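How to Introduce a Robot Arm at a Computer Teardown Bench

Skustcombe Facilities Support, Workplace Practice Series

This page is for supervisors preparing a repair or recycling bench where an employee and a robot arm will work on the same desktop computer. It follows the procedure adopted at the Nalholm workshop and covers the division of tasks, the change in job duties, and the first weeks of operation. It does not replace the safety manual supplied with your equipment.

Before you begin

Obtain a signed risk assessment and confirm that the emergency stop can be reached from where the employee stands. Computers must be unplugged and left for 7 minutes before the side panel is opened. At Nalholm this is recorded on the Trulisetti job sheet, which stays with the unit until it leaves the bench.

Step 1. Write down the current job

Ask the people who do the work to describe it in their own words. Hưng La, the lead technician at Nalholm, prepared a record of 253 teardowns before any equipment was ordered. It showed that most of the time at the bench went to cables and drive bays, and very little to boards.

Step 2. Divide the tasks

Assign the arm those motions that are repeated and can be stated plainly, such as holding a cable out of the way. Leave with the employee any decision about whether a part is damaged, reusable, or fitted in an unusual manner. Where a task is disputed, leave it with the employee until the first review.

Step 3. Update the job description

The position changes, and the paperwork should say so. Nalholm added 2 duties: directing the arm, and stopping it when a motion looks wrong. Elias Akl in personnel required that both be counted as skilled work for pay purposes. Employees should see the new text before training starts and should have time to comment on it.

Step 4. Train at the bench

Begin with one computer and one employee, with the trainer present. Định Bùi runs these sessions in the morning, when the workshop is quiet. The employee should practice placing a hand on the case while the arm is inside it, and withdrawing that hand on a spoken signal.

Work at the drive bay, with the case open:

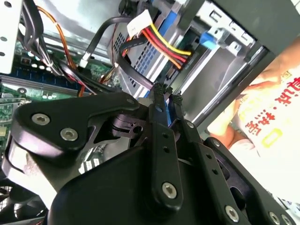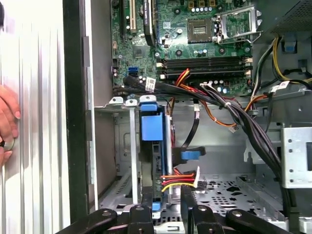
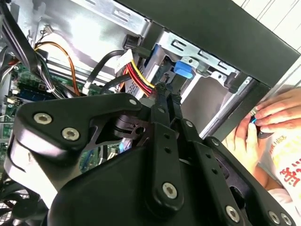
Trainees should agree on a short set of spoken words before the first session and keep to them. Nalholm uses "hold," "clear," and "stop." Any person in the room may say "stop," including visitors, and the session does not resume until the employee at the bench agrees.

Step 5. Review the arrangement

Hold the first review after seven weeks. Invite the bench employees and the trainer, and send them the job sheets in advance. At the October review, Trí Huỳnh reported that he felt less strain in his wrists but missed the conversation of a two-person bench — a concern that led the workshop to restore shared breaks. Record comments of this kind alongside the output figures, and name the person responsible for each action.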